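Faint reddish-brown marks left in a white cotton sheet after washing, used as a table cover

Posted in Household > Laundry and stains

Colutow

I use a large white cotton sheet as a cover on a light wooden table. It protects the surface and gives a plain background when small items are sorted, cleaned or repaired. The sheet is held at the edges by tabs so that it stays flat.

In November I found faint reddish-brown stains near the middle. They do not feel raised and have no smell. I have washed the sheet twice at 40 degrees with ordinary biological powder, and dried it on the line both times. The marks are paler than they were but still there. I did not see them being made, and I can think of three candidates: tea, rust from a metal ring, or dye from something coloured. 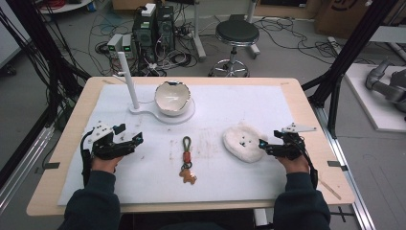

The sheet is cotton, with no pattern and no coating, bought as bedding from Rolluvel. It is in use most days and has been washed perhaps once a month. The objects that sit on it vary. At the moment it has on it a keyring with a dark green braided loop, an orange-red section of beads and a metal ring, a white bowl with a thin gold line along its broken-eggshell rim, and a fluffy white plush pad. I mention the keyring on account of the colour of the beads and the ring. The plush concerns me more, as it is white and I do not want it picking anything up from the cloth.

What I would like to know:

How can I tell rust from tea or dye without sending the sheet away?

Is chlorine bleach sensible? I have a bottle under the sink and have not used it yet.

Is there any risk to the plush if it stays on the sheet in the meantime? The label has gone, so I do not know what fibre it is.

Water here is hard, if that matters.

Harb

Do not use the bleach until you have ruled out rust. Chlorine bleach oxidises iron further and tends to fix the mark, and on cotton it can weaken the fibre around it. On tea it works well enough, but oxygen bleach does the same job with less risk.

A test that needs nothing special: put a drop of lemon juice on the edge of one mark, leave it for ten minutes, and blot with white kitchen paper. Rust normally lightens at the edge, sometimes with a yellowish tint on the paper. Tea can lighten a little as well, so the test is not conclusive taken alone. Follow it on a different mark with a paste of oxygen bleach powder and warm water. If the second mark fades and the first did not, treat it as tea. If the first fades and the second did not, treat it as rust.

For rust, use a remover based on citric or oxalic acid, made for fabric. Wear gloves with the oxalic type, follow the time on the packet and rinse thoroughly. Never let any of these acids meet chlorine bleach, in the bowl or in the machine drawer. The mixture gives off chlorine gas.

For tea, soak the whole sheet overnight in oxygen bleach solution, then wash at 60 if the care label allows it. Keep it out of the tumble dryer until the mark has gone. 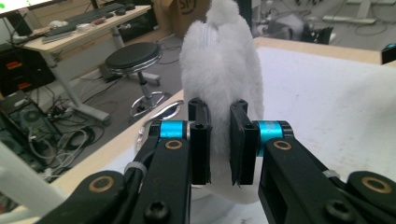
With plush, the fibre length matters more than the colour. A long, shaggy pile holds on to dust and moisture far more than a short one, and it mats if it is pressed while damp. An old dry stain in cotton will not usually transfer to it. A freshly treated patch will, and so will any acid or bleach left in the weave. Keep the two apart until the sheet has been rinsed and is fully dry.

If the plush itself needs cleaning, and the fibre is unknown, assume polyester or acrylic and use cool water with a little mild detergent on a cloth. Work along the pile. Dry it in moving air, away from a radiator, then comb it out with a wide-toothed comb. No fabric softener.

On the hard water: it does not cause rust marks, but it does make powder less effective. Use the hard water dose on the box. Most people use the soft water dose out of habit.

Suva

could be the beads. cheap ones bleed if they get wet. rub them with a damp white cloth and see if any colour comes off

I had something like it on a pillowcase and just turned it over

Colutow

Thank you both. Damp cloth on the beads: no colour. The metal ring, left on wet kitchen paper overnight, gave a faint brown line.

Lemon juice lightened the edge of one mark. The oxygen bleach paste made no visible difference to another -- so I am treating it as rust and have ordered a citric acid remover. The plush is in a drawer for now. The bottle of bleach has gone back under the sink, unopened.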